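July 17, 2019

**Relia Teach, the remote-control add-on for the Lonevum kitchen simulator**

The box says you can teach a robot arm a household chore in an afternoon. I gave it a good deal longer than that. There is no box, by the way, it's a download, but Relia's web page shows one.

What you get is a hand controller, a license for one computer, and 36 kitchen layouts to practice in. You hold the trigger, move your hand, and the simulated arm follows. Let go and it stops. Each attempt gets saved as a demonstration, and once you have enough of them the Hondenitz trainer tries to learn the job from you. The manual suggests 30 demonstrations per task. I'd ignore that number. I recorded 117 for one fridge task before the trained arm did anything I would show a customer, and a lot of those were me fighting the wrist.

The wrist is my main complaint. Small turns of the hand come through fine, but past a certain angle the elbow swings out to the side and you have to let go, reset your grip and start over. In open space that's a nuisance. Near a door or a shelf it ruins the take. The older Lai controller had a lock button for this and I still don't know why Relia left it out.

Depth is the other problem. On a flat screen I kept misjudging how far the fingers were from the edge of a door, and the preview camera can't be moved while you are recording. So you pick a view, hope, and find out later that the part you cared about was behind the arm. 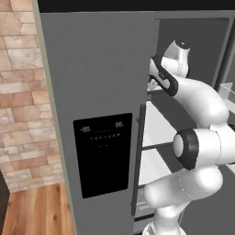 The kitchens themselves look decent, if a bit clean. Brick tile, wood floors, appliances with displays that never show a real temperature. I have no quarrel with that. I do have one with the doors, which swing as if they weigh nothing, and I wouldn't trust a pull learned on one of them on a real refrigerator without a lot of new practice.

Saving and sorting takes were painless. Export took 8 minutes on my machine and never crashed.

Would I buy it again? At the sale price, maybe, for rough early practice. Try the trial first, and start with a fridge.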